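January, late, kitchen table

The Grarngate quote came back this afternoon and I have been sour ever since. I asked for a price on one arm, one gripper and one wrist camera, to be used for sorting and closing the repaired bags before they go in their boxes. What I got was a bundle with a "starter year" of software that I didn't ask for, and a line called onboarding. Onboarding is 1380 on its own. I read it twice looking for what it covers and I still couldn't say.

The Onderau people were at least plain on the phone. Their arm is cheaper, their gripper is sold separately, and when I asked whether it could handle soft goods the man said it depended on the goods. Fine. That is an answer. The Grarngate brochure says soft goods are "fully supported," and every photo in it shows a cardboard box.

I keep coming back to the fabric. Everything on my bench folds over itself. Webbing twists, a zipper disappears under a flap, a black buckle sits in gray cloth. I find these things with my fingertips, half the time without looking. I would like to see any of these companies write down what their camera does with black plastic beside black zipper in poor light, and then put a price on it.
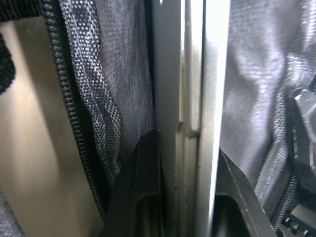 So the plan, such as it is, has to start with the dull tasks. Moving a finished bag from the bench to the box, I can believe in. Pulling a zipper closed, I half believe in, if somebody holds the other end of the cloth. Threading a strap through a fitting I don't believe in at all, and I've taken it off the list I send out with requests for quotes. If a salesman brings it up himself I'll ask him to show me on one of my own bags.

I did the budget again after supper. The arm can only come out of this year's money if the second sewing machine waits, and I don't love that. The sewing machine earns from the first morning. The arm earns when it works, and I have allowed 66 hours of my own time to get it there, a number I more or less pulled out of the air and which I expect to be ashamed of by summer. Then there are spare finger pads. Ekström wants 120 a set and won't say how long a set lasts against rough webbing. I wrote back and asked again. I also asked if the pads can be had in something softer, as a hard pad on a coated fabric is going to leave a mark sooner or later and the customer will send the bag straight back to me.

Estetti offered a rental: over 5 months, with part of the rent coming off the price if I keep it. I was ready to dislike it and I can't quite. The catch is in the return clause, where "normal wear" is left for them to decide. I've marked it in pencil and I'm going to ask them to spell it out before I go any further. If they get vague, that settles it.

What bothers me most is how much of the spending sits outside the arm itself. A better lamp, a steadier table, some way of holding a bag open. I could buy the lamp and build the holder now, for very little, and both would be useful to me with no robot in the room. I think I'll do that first and let the quotes get old.

Must measure the bench again tomorrow. The drawing from Onderau gives the base plate but not the cable clearance behind it, and the wall is close.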